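Simulated hand drops the ball after I change the friction. Student project, please help

Posted by nuko_lab

Hello all. For our course project we train a robotic hand in simulation to hold a ball. With friction at the default value the result was fine. On Wednesday I lowered it, and now most episodes end before step 200. Is my reward wrong, or is the ball too heavy?

vurkier
Check the mass first. My team once had grams where the simulator wanted kilograms.

Pluvico
I would not touch the reward yet. Look at the collision mesh of the ball. If it has few faces, the fingertips can meet an edge and the contact jumps. Try a true sphere shape for the collision and keep the mesh only for drawing. Then train again for 900 episodes and compare the two curves.
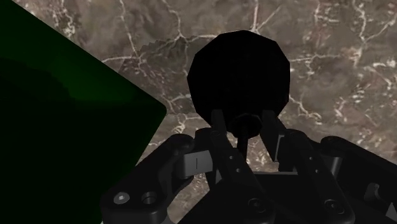
Ball in the hand, low-polygon mesh

Also make your time step smaller, by half is enough for a first test.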